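The Table at Niluna

My grandmother believed that a cloth had to be folded while you were thinking of somebody. It didn't much matter who. You could think of the mailman, or your sister in Stultau who never wrote, or the man who sold you the wrong size of shoes in April and then was so nice about it that you kept them. But you had to have somebody in mind, and you had to keep them there until the last corner was down. Otherwise, she said, it was only laundry.

I thought of this on my first morning at Niluna, which was what the sign over the door said, in letters somebody had painted with more love than skill. It was a workroom on the lower road out of Sornamville, between a place that fixed bicycles and a place that had once sold fish, and on warm days you could tell. I had come down on the early bus with my lunch in my coat pocket and no clear idea of what I was good for. I was forty that spring – I had been married, and then I hadn't, and I had spent 11 years adding up other people's receipts in an office with a view of a wall.

They gave me an apron, and a hook to hang my coat on, and they gave me the white cloths.

I had better explain about the cloths, because I have tried to tell people at supper and seen their eyes wander off toward the potatoes. They were plain and white, the soft kind that goes limp the minute you let go of it. They came to us in sacks and they left us in boxes, and what happened in between was the folding. In half, and in half again, and smooth it with the side of your hand, and on to the pile. The boxes went up the valley to Tian, to the hospital and the two hotels, and what they did with them in Tian was Tian's business.

You'd think a cloth would be the easiest thing in the world to fold. I certainly did. I had folded my own sheets for years, badly, and put them away in a closet where they could be bad in private. But a soft cloth has no opinion about where its corners ought to be. You lift one side and the other side slides in under itself, and then you have a sort of nest, and you hunt around in the nest for an edge, and the edge you find is the wrong one. My first pile leaned. My second pile leaned the other way, and I was so pleased at the change that I left it up to be admired, and it fell down.

What I had on my side was the table. I have never loved a piece of furniture before or since, but I loved that one. It was pale wood, the color of the honey you get early in the year, and the grain ran along it in long easy lines, and it had such a shine that the lights overhead lay on it like milk somebody had spilled. When I lost my place I would look at the grain and follow a line along until I had calmed down, and then I'd come back to my cloth and begin again.

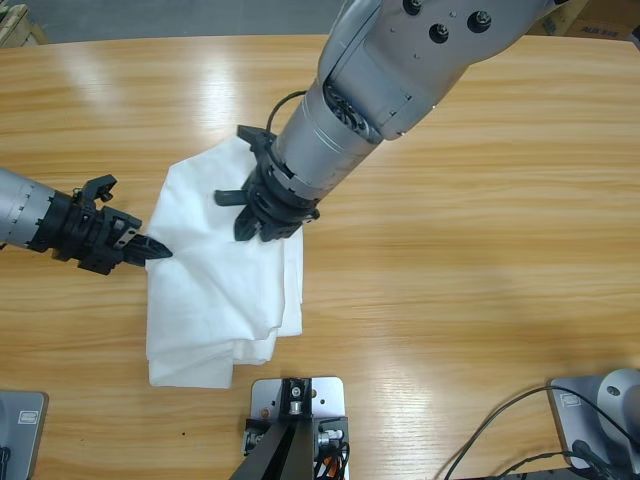

There is a moment, with a crumpled cloth, when you have to stop fussing and hold one part of it still. It took me most of a week to learn that. I had been chasing it with both hands at once, this corner and that corner, as if it might get away from me and run out into the road. Hold it down in one place. Let the rest of it be a mess for a minute. Then go along the edge until you come to a corner, and lift, and the whole thing will follow you more politely than you deserve.

Once I had that, I had room in my head for somebody, and so I started in on my grandmother's rule. I thought of her first, naturally. I thought of her kitchen, and the radio that only got the one station, and how she would stand with a dish towel over her shoulder the whole day long and then go looking for it. She got through four whole cloths, and a little of a fifth.

After her I did my mother, and my brother, and the girl I sat next to in second grade who ate paste and grew up to be a dentist. I did my husband. I hadn't meant to, and I nearly set that cloth aside and picked another, but it was halfway folded and I've never liked to waste a start. I thought about how he used to warm up my side of the car. It came out as square as any of the others. I put it on the pile and went and got a drink of water and stood by the boxes for a while, reading the printing on them, which didn't take long.

By summer I could do 70 before lunch without hurrying. I'd run through nearly everybody I had ever known by then, and had begun on strangers – the woman on the early bus who slept with her hat over her face, and the boy from the bicycle place who whistled the first half of a song and never the second. I used to finish it for him under my breath while I worked. I still couldn't tell you what the song was.

Toward evening, when the sacks were flat and the last box was taped, I'd wipe the table down from one end to the other with a cloth that hadn't come out right. There was always one. I kept that one for thinking of whoever would open the box in Tian, some person with tired feet and a long shift ahead, who would reach in and take the top one and shake it out in a second, all those corners gone.

Then I got my coat down off the hook and walked up to the bus, past the bicycles, and past the fish.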